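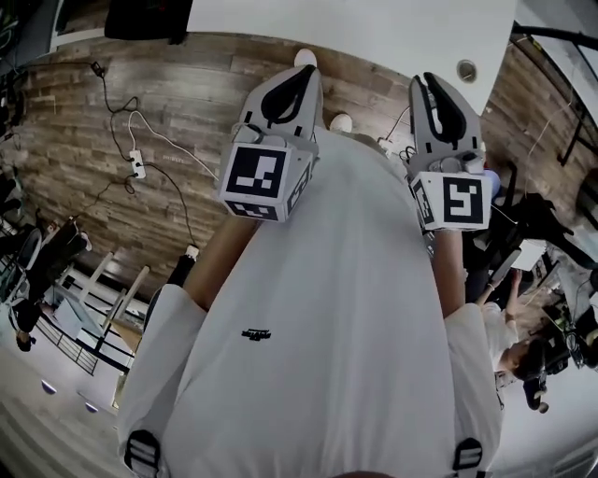
Home Projects Floors Notes About

July 20, 2019, by Vilhjálmur Hviid

# Gastthorpe floor notes (README)

Hi! So this folder is everything I've written down about living with wood-look plank flooring, mostly the mixed kind with browns and grays and tans all shuffled together. I started it in February as one text file called `floor.txt` and it got out of hand, so now it has folders and a README like a proper project.

## What's in it

- `notes/` has 88 short entries, one per file, in the order I wrote them. Some are two lines long. One is a very long complaint about felt pads.
- `colors.csv` is my attempt at naming the shades of the boards. It has six columns and you can ignore the last one (I was trying out a scoring thing and lost interest).
- `cleaning.md` is the one people ask me for.

The whole lot comes to 421 KB, so just grab all of it.

## How I name the colors

I go by the color that covers most of a board when I'm standing up and looking down at it. Get on your knees and every plank has four colors in it and you'll be there all evening! If a board is half brown and half gray I put `mixed` and move on. Tan is tan. D'Souza wanted a separate "oat" and we argued over it, and you'll still find "oat" in the early rows where I never cleaned it out.

## Cleaning, the short version

Sweep along the boards, then go over them with a damp mop, wrung out hard. I leave it almost 30 minutes before I walk on it in shoes, especially white ones (scuffs I can live with, gray soles drive me nuts). Grit in the doorway does more harm than anything else I've tracked, so put a mat down first and read the rest later.

## Known problems

- The entries from Rarnent's place use "plank" and "strip" for the same thing. Mine say "board." Sorry!
- Shades logged in the evening lean browner than they should. I've marked the ones I remember.
- Grundus, the script that sorts the notes by room, chokes on file names with spaces in them.

## Using it

Copy it, change it, print it and stick it inside the broom closet. If you add your own floor, please make a new file in `notes/` and leave mine as they are, and write down what time of day you looked.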